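Forgotten garment (laundry)

In shared and coin-operated laundries, a forgotten garment is any item left in a dryer drum after its owner has emptied the machine, folded the contents and gone home satisfied. It is usually a single piece, usually small, and seldom the one its owner would have chosen to part with. The sock is the traditional example, though T-shirts, pillowcases and dishcloths are well represented.

Causes
Most dryer drums are dark inside and deeper than they look from the door. A light garment can ride up during the cycle and come to rest against one side, where a hand sweeping the bottom will miss it. Static helps. So does doing laundry late at night.

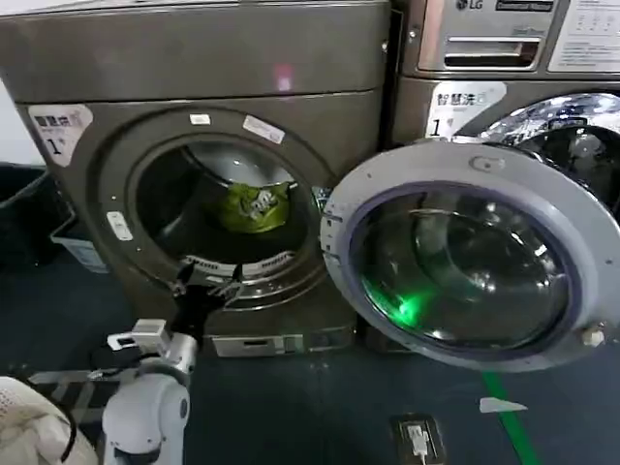

How long should a garment be left in the drum?
Until the next customer needs the machine, after which custom allows it to be moved to the folding table, where it may remain for years.

Regional practice
The self-service laundry on Louro Street in Piltska opened with 13 dryers and a single lost-items shelf, an arrangement that proved optimistic. A notice from 2000 gave owners 2 months to collect their things. By the following February the shelf held 729 items, most of them socks, and a second shelf was put up. In neighboring Zodevska, unclaimed clothing is pinned to a line across the window, a method said to be quick and not much liked.

See also
Lint trap
Odd sock
Nurneck folding method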